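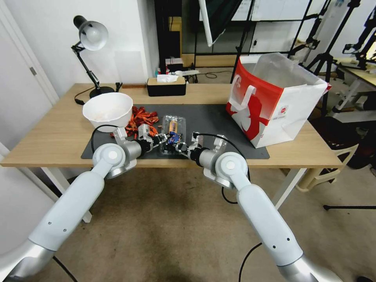
An afternoon among the careful robots: our visit to Trallus

I had been promising a write-up of the Trallus open day ever since we booked it back in February, and as several of you have written to ask (thank you, and sorry!), I am sitting down with a pot of tea to do it properly.

The open day was on Sunday, March 3, 2024, and we went up by train, two of us, with sandwiches. Trallus has the upper floor of the old Auer building in Prellmont, up a staircase that goes on rather longer than you would like, and at the top of it we were met by Sándor Orbán, who looks after working practice for the whole place. I had expected to spend the afternoon hearing about motors. What we got was mostly rules, and I mean that as a compliment, as I have seldom enjoyed rules so much.

The desk we stayed at longest has two arms reaching in over its front edge, one from each side, and they are set to work on the kind of small muddled job most of us do in a kitchen without a thought. There was a clear plastic clamshell box on a dark mat, a little blue packet, a big white bowl, and beside it a heap of bright red-orange things like crayfish, claws and all. My companion was very taken with those.

Before anybody starts, they go through a card they call the desk sheet. It has 8 lines on it, and Mr Orbán let me copy down the ones I liked best. The mat goes down first and stays put for the whole session. Cables are traced by hand from the arm to the floor, and any loop that could catch a foot or a chair leg is dealt with before the power goes on. Nobody reaches over the mat while the arms are live, even to straighten something that is plainly about to topple, and I gather this is the one new people find hardest. You see a thing slipping and your hand goes out, doesn't it? Their rule is to say "stop" aloud, wait for the other person to say it back, and only then lean in.

That business of saying it back came from the Trollham workshop, where Mr Orbán trained, and he is quite fierce about it. A stop that hasn't been answered is treated as not having been heard. We were allowed to practise, and I felt very silly for the first go and quite natural by the third.

Then there are the rest periods. A session can run for up to 60 minutes and then it ends, whether the job is finished or not, and the person at the controls swaps with the person watching. I asked whether it wasn't maddening to leave a thing half done. He said yes, often, and that tired people are worse.

The paperwork surprised me too. Every attempt gets a line in the log, good or bad, and the bad ones are never rubbed out. The current book had reached entry 521, in all sorts of handwriting — one page had a fair bit of what I took to be coffee on it. Fumbles are written up in plain words, "dropped it" or "squeezed too hard", and I was told that long words in the log are sent back to be done again. I can think of a few offices that might try that.

My only grumble is that the talk on guarding and safe distances was at the same time as the tour, so we missed it, and there was nowhere much to sit. The lift was working, we found out on leaving. Do wear flat shoes, and do ask to see the log if you go, they are very happy to fetch it. We caught the later train home and I practised "stop" on the cat.

Shared 8 times | 3 comments

Comments

Maureen T.
Lovely read, thank you. We have something similar at work for the packing line, but no saying it back. I'm going to suggest it on Monday.

fenwalker
Did they say if they take school groups? My lot would be glued to it.

Pauline
I was at the talk you missed! Good, but a bit heavy on numbers. I'll post you the handout if I can find it.

Recent posts
Prellmont by train: where to eat near the station
The clock tower tour, second attempt
Open days we are looking forward to this spring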